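**Jotari line: change to lot release for coated tablets**

Starting with the first lots packed in September, the Jotari tablet line moves from end-of-batch sampling to staged sampling. The change covers both strengths of the magnesium product and the Wernura contract tablets. Softgels and powders stay on the current procedure.

Under the old procedure, QC pulled one composite sample after coating and tested it for weight, hardness, disintegration and assay. A failed result put the whole lot on hold, and the composite gave no indication of where in the run the drift began. Last year the site held 252 lots for retest or investigation out of 793 submitted. Most were released in the end, but each one tied up a pallet position and delayed its paperwork.

Staged sampling splits the run into five segments of equal press time. Operators pull 30 tablets per segment at the press and label the bag with lot, segment number and clock time. Weight and hardness are checked at the line before the next segment starts. Disintegration and assay stay in the lab, but are now reported by segment. 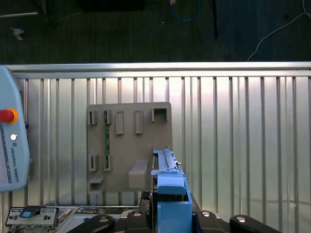
If one segment fails on weight or hardness, only that segment and the two next to it are held. The rest of the lot continues to coating under a partial-release tag. A failure on assay still holds the full lot, as before. Do not combine retained samples from different segments, even where the results agree.

The Sekiguchi coating pans have also been requalified for smaller loads. A partial lot can be coated down to the minimum load printed on the pan card. Below that, store it in sealed drums with desiccant and call planning for a slot. Spray rate and inlet air settings for reduced loads are in the revised batch record — do not scale them by hand from the full-load values.

Labels will look slightly different. Zavanex, who supply our batch tracking software, have added a segment field after the lot number. Scanners on the packing side read it without any change. The older handheld units in the warehouse drop the last character, so warehouse staff should key in the segment number until those units are replaced.

Chiharu Hirano in quality systems owns the procedure and will sign off operators on the new sampling sheet. Each shift needs at least two people signed off before it can run a staged lot. A makeup session is planned for Saturday at 7 a.m. in the second-floor training room. Bring your current training card. Old sampling sheets should be returned to document control, including blank pads kept at the presses.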